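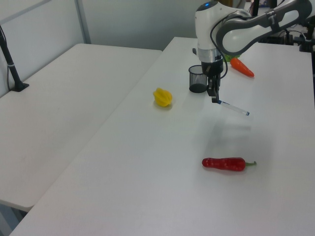 Ticket 2206 - Label printer drops jobs after idle period

Status: Resolved, monitoring
Opened by: Styliani Katsaros, Flimunden front office
Assigned to: Chiriac site support
Priority: Normal

Reported problem

The shared label printer stops accepting jobs when it has been idle over lunch or overnight. The queue on the print server shows the job as sent, no error is raised, and no label comes out. Power cycling the printer brings it back. The held jobs then print all at once, so duplicates pile up if people have pressed Print more than once.

The reporter first noticed this in November, after the office moved to the new network closet. Other printers on the floor are not affected.

Environment

Printer is on a wired connection, static address, set on the front panel. Jobs go through the Clorkik print server, raw port. Switch in the closet is a Kanine managed model, installed during the move. Labels are sent from the shipping application on 7 desktops.

Log

Friday, 8:50 a.m.
Printer found in the failed state on arrival. Front panel reads Ready. Ping from the print server times out. Ping from a desktop on the same floor also times out. Link light on the printer is on. Left the power alone for now.

Friday, 9:05 a.m.
Checked the switch port. Port is up at 100 full, no errors, no collisions. The address table has no entry for the printer. The switch has not seen a frame from it since it aged out.

Friday, 9:15 a.m.
Unplugged the network cable at the printer for ten seconds and plugged it back in. Ping answers on the third try. Held jobs printed, 17 labels, 4 of them duplicates. A power cycle is therefore not needed to clear the fault. Told the front office to reseat the cable if it happens again today.

Friday, 9:40 a.m.
Replaced the patch cable at the printer end and moved the closet end to a different port. Left the printer idle to test.

Friday, 10:30 a.m.
Same fault. Printer stopped answering 40 minutes after the last job. Cable and port ruled out.

Friday, 10:45 a.m.
Printed the configuration page. Sleep timer is set to 40 minutes. Wake on network is enabled. Firmware is two releases behind.

Friday, 11:00 a.m.
Compared switch settings with the old closet. The new switch has energy-efficient Ethernet turned on for all ports by default - the old one did not support it. Turned it off on the printer port only. Lowered the sleep timer to 5 minutes to shorten the test.

Friday, 11:20 a.m.
Printer asleep. Ping answers. Test label printed after a short warm-up delay. Repeated three times with the same result.

Friday, 11:35 a.m.
Turned energy-efficient Ethernet back on to confirm. Printer stopped answering at the next sleep. Turned it off again, reseated the cable, printer back.

Cause

The printer's network interface does not recover the link correctly from sleep when energy-efficient Ethernet is active on the switch port.

Changes made

1. Energy-efficient Ethernet disabled on the printer port. Setting saved to the startup configuration.
2. Sleep timer returned to 40 minutes.
3. Patch cable replaced. Old cable tested good and went back to the spares drawer.

Still open

Firmware update not applied. The release notes do not mention this fault, and the update resets the label calibration. To be scheduled outside shipping hours - the front office will pick a time.

The port description on the switch now reads "label printer, EEE off". If the printer is moved to another wall jack, the setting has to be made again on the new port.

Ticket stays in monitoring for one week. Reporter to reply here if a job is held again, with the time of the last label that printed.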